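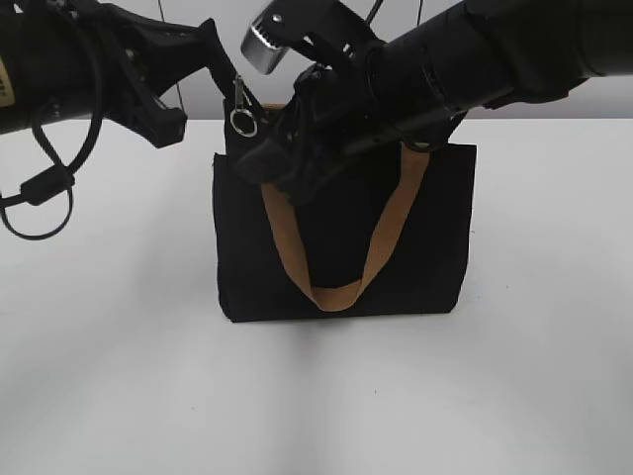

**Flovedetti veröffentlicht Prüfrichtlinie für zweiarmige Handhabung biegeschlaffer Objekte**

*Revision 2 regelt Greifkraft, Leitungsführung und Protokollierung an Tischarbeitsplätzen*

Tavville, 30. Oktober 2022 – Die Flovedetti GmbH hat die zweite Revision ihrer Werksrichtlinie FR-18 freigegeben. Das Dokument legt Mindestanforderungen an Aufbau, Betrieb und Prüfung von Arbeitsplätzen fest, an denen zwei Roboterarme gemeinsam Taschen, Beutel und vergleichbare textile Objekte handhaben. Es ersetzt die im August zurückgezogene Erstfassung und steht Integratoren und Betreibern kostenfrei zur Verfügung.

**Geltungsbereich**

Die Richtlinie gilt für ortsfeste Tischarbeitsplätze mit zwei Armen und überlappendem Arbeitsraum. Mobile Plattformen und Anlagen mit gemeinsam genutztem Arbeitsraum von Mensch und Maschine sind ausgenommen. Die gesetzlich vorgeschriebene Risikobeurteilung bleibt unberührt. FR-18 ist als ergänzende Betriebsvorschrift zu verstehen und begründet keine Konformitätsvermutung.

**Wesentliche Änderungen**

Die Erstfassung behandelte textile Objekte wie formstabile Werkstücke. Revision 2 führt eine eigene Objektklasse für Behältnisse mit Henkel, Gurt oder Trageschlaufe ein. Für diese Klasse gelten folgende Festlegungen:

- Die Greifkraft je Greifer ist auf 30 N begrenzt. Der Grenzwert ist in der Steuerung zu hinterlegen und gegen Änderung durch das Bedienpersonal zu sperren.
- Greift nur ein Arm am Objekt an, hält der zweite eine freigegebene Warteposition ein. Ein Nachgreifen ist erst nach Quittierung durch die übergeordnete Steuerung zulässig.
- Lose Metallteile am Objekt, insbesondere Ringe und Schieber von Reißverschlüssen, gelten als Störkontur. Der Greifpunkt ist so zu wählen, dass sie nicht zwischen die Finger geraten.
- Die Tischfläche ist einfarbig und matt auszuführen. Der Kontrast zum Objekt ist vor Schichtbeginn zu prüfen.

Abschnitt 6 befasst sich mit der Leitungsführung. Frei hängende Leitungsschlaufen sind nur zulässig, wenn sie in keiner programmierten Armstellung in den Greifbereich gelangen. Der Nachweis erfolgt durch langsames Abfahren sämtlicher Endlagen. Entstörbauteile an Leitungen sind gegen Verrutschen zu sichern und in die Sichtprüfung einzubeziehen.

**Prüfung und Dokumentation**

Der Anhang enthält 19 Prüfpunkte, von denen sechs vor jeder Inbetriebnahme abzuarbeiten sind. Die übrigen sind im Rahmen der wiederkehrenden Prüfung vorgesehen. Jeder Greifversuch wird mit Objektklasse, Greifpunkt, maximaler Kraft und Abbruchgrund protokolliert. Manuelle Eingriffe sind gesondert auszuweisen. Wird ein Versuch nach einem Eingriff fortgesetzt, darf er nicht als autonom abgeschlossen gewertet werden.

»Bei einem Stoffbeutel ist der Endzustand nach dem Loslassen Teil des Ergebnisses. Die Erstfassung endete mit dem Öffnen des Greifers, und das führte zu Protokollen, die sich nicht vergleichen ließen«, erklärt Crisanto Mangubat, Leiter Normung und Anlagensicherheit bei Flovedetti. »Revision 2 schreibt deshalb eine Standprüfung vor, bevor der Versuch geschlossen wird.«

**Übergangsfristen**

Neu errichtete Arbeitsplätze an den Standorten Tavville und Clilcombe sind ab sofort nach Revision 2 abzunehmen. Für Bestandsanlagen gilt eine Übergangsfrist von 18 Monaten. Der Integrationspartner D'Amico Automazione übernimmt die Umrüstung der Bestandsanlagen in Clilcombe und passt die dort verwendeten Protokollvorlagen an. Abweichungen von der Richtlinie sind schriftlich zu begründen und bis zur nächsten wiederkehrenden Prüfung zu befristen.

**Bezug**

FR-18, Revision 2, ist in deutscher und englischer Sprache bei der Abteilung Normung und Anlagensicherheit erhältlich. Der Prüfanhang wird zusätzlich als bearbeitbare Tabelle bereitgestellt.

**Über Flovedetti**

Die Flovedetti GmbH mit Sitz in Tavville plant und betreibt Handhabungsanlagen für textile und flexible Güter.

**Pressekontakt**

Flovedetti GmbH, Unternehmenskommunikation, Tavville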